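Kendovetti lockable medicine cabinet, wall model

In stock at our Enmont warehouse
Colour: white or light grey
Supplied with two keys, wall screws and drilling template

The Kendovetti is a steel cabinet for keeping medicines in the home, in a small office or in a staff room. It has one door, one lock and two shelves inside, and both shelves can be moved up or down without tools. We have sold this cabinet since our shop in Lamness was opened, and with the exception of the hinge, which was changed last March, it is still the same cabinet.

Many customers write to us before they buy and ask more or less the same things, so we have put the answers on this page. If your question is missing, please send it with the form and we will be pleased to reply.

What fits inside

The cabinet is 40 cm wide. Most cartons from the pharmacy can stand upright on the lower shelf with their names facing you. Bottles of syrup should go on the floor of the cabinet, where the height is greatest. The upper shelf has a small raised edge at the front and is meant for flat things: plasters, thermometer, strips of tablets, the folded leaflets.

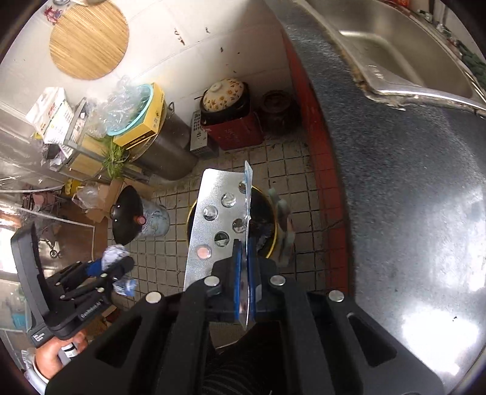 Tablets in a foil blister pack

We advise keeping the tablets in their own pack until the moment you take them. The foil protects from damp and light, and on most packs the name and the expiry date are printed on the back. Please be careful with the habit of cutting the strips into small pieces to save space. After some months you can have a piece with three tablets and no date, and then it has to go back to the pharmacy because it is not possible to be sure. If you must cut, cut at the end where there is no printing.

The carton is also worth keeping. It holds the leaflet, and often the pharmacy puts its label with the dose on the carton and on nothing else. When a carton is crushed or torn, an elastic band around the leaflet and the strips does the job well enough. Inside the door of the cabinet there is a clip for a sheet of paper. Some families use it for a list of what is inside and who takes it, others keep there the telephone number of the doctor.

The lock

It is a cylinder lock with a flat key. The door does not lock by itself when you close it; you have to turn the key, and the key can be taken out only in the locked position. Each lock has its own number, stamped on the key and written on the card in the box. Please keep this card in another place than the cabinet. With the number we can send you a new key. Without the number we can only change the complete cylinder, and for this you must open the door first, so a person with tools will have to come.

Keys for the older Tolentino model do not open the Kendovetti. The screw holes are in the same position, so if you replace a Tolentino you can use the holes you already have in the wall.

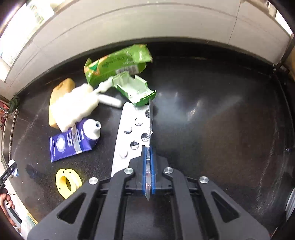
Raquel Antunes wrote to us that she had bought the cabinet for her mother's flat, and that the lock was easy but the shelves came too close together from the factory: "I had to take everything out again to move the upper one. Please tell people to decide the shelves first and fill it after." She also asked if we could sell a third shelf separately.

She is right about the order of the work, and we have now added a line about it in the printed instructions. A third shelf can be ordered under spare parts. With three shelves the space between them becomes low, good for strips and small cartons only.

Where to hang it

Choose a dry wall, away from the cooker and from the radiator. The bathroom is where many people want it, and the steel will accept this, but the medicines will not like the steam from the shower. A bedroom or a corridor is better. Hang it so that the lower edge is above the reach of small children, even if you always lock it. For an adult who uses a chair or wheelchair it must of course be lower, and then the lock becomes more important.

In kitchens and staff rooms the cabinet is often placed above the worktop. Keep it to the side of the sink and not over it. Leave a hand's width of free wall on the hinge side, otherwise the door cannot open fully and the shelves will not come out.
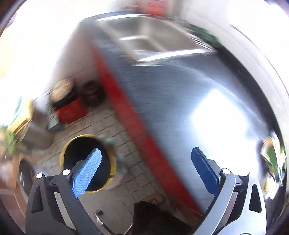
The wall screws in the box are for brick and concrete. For plasterboard you need other fixings, and they are not included, as the right type depends on the thickness of the board. Any hardware shop can help you with it. Hold the paper template on the wall with tape, check it with a level, mark the four points and take the paper away before drilling. Two people make this easier, one for holding and one for tightening.

Cleaning

Wipe it with a soft cloth, warm water and a little washing-up liquid. Dry it after. Do not use powder or a rough sponge on the painted surface, it leaves fine scratches and these collect dirt. The shelves can be washed in the sink but not in the dishwasher. A drop of oil in the lock one time per year is sufficient.

When you clean, take the opportunity to look at the dates. Expired medicines and half-used strips can be handed in at a pharmacy in most places. Please do not throw them in the toilet or in the sink.

Delivery and guarantee

Orders received before 2 in the afternoon leave the warehouse the same day. The cabinet is delivered assembled, with the shelves packed flat behind the door. Check the corners of the parcel before you sign. If a corner is pressed in, write it on the delivery note and send us a photograph.

The guarantee covers the door, the hinge and the lock. It does not cover damage to the paint from cleaning products, or cabinets that have fallen because of wrong fixings in the wall.

For larger orders (schools, care homes, building companies) please write to Karim Awad at the Enmont office. He can also arrange cabinets with the same key for all, on request, with a longer delivery time.

Spare parts: key by number, complete cylinder, shelf, paper clip for door, hinge (please say if your cabinet has the old hinge or the new one)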